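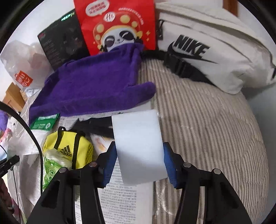 Washing a striped cotton bedspread without shrinking it

Monday, August 21, 2023

I have washed the same type of bedspread often enough to have settings I trust. The care label on my last one, a Conska, faded to nothing by June, so I am writing them down.

Cotton shrinks when heat and tumbling release the tension put into the yarn at the mill. Most of the loss is in the first two washes. My Vukham bedspread measured 200 cm across when new and lost a visible strip on each side after one hot cycle.

Settings:
Cold water, gentle cycle, lowest spin.
Half the usual detergent. Residue stiffens the cloth.
No softener.
One bedspread per load – nothing else in the drum.

Line drying is slower but safer. I fold the spread over two parallel lines so the wet weight is shared, with the stripes running straight down. If the stripes bow, the cloth is being pulled off grain and will dry that way. Pull the corners square while it is damp.

Ironing is optional. I use medium heat on the reverse side and skip the hems, which flatten badly.
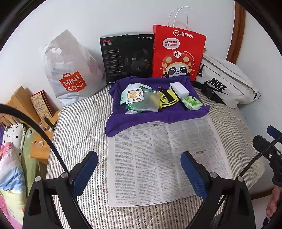 Can a bedspread that has already shrunk be stretched back?

Partly. Soak it in cool water for an hour, press the water out in a towel, and pull it evenly along the short direction. I got back part of the lost width on the Vukham, and none of the length.

Next I want to test a linen blend from Zalewska with the same settings.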